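4.2 What the open day taught us

We ran the Parkham open day in June, and I'll admit I went in thinking of it as a chore. We had 324 visitors through the door and 2 pairs of grippers to hand around, so the line got long fast (Žofie Machala ended up handing out cookies to keep people in it). Each visitor got 10 minutes to fold whatever they liked from our pile, with the grippers in their hands and no coaching from us beyond how to squeeze.

I loved watching this part! People who fold laundry every day of their lives slowed right down, and most of them started talking to the shirt. Kids went straight for the sleeves. Grown-ups tended to hover over the middle of the garment for a while first, fingers open, working out where to pinch. We saw the same hovering in our own sessions at home, and Figure 3 shows a striped sweater laid flat on a bed with one gripper held open over it and a second at the side.

We kept 790 folds from the day and threw out the ones where somebody gave up and used their hands, which I did twice myself. The Sasus policy was then trained on the lot, hovering included, and Section 4.3 gets into what that did to its timing.

Figure 3. Striped sweater on a bed, with two hand-held grippers.
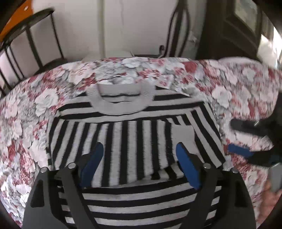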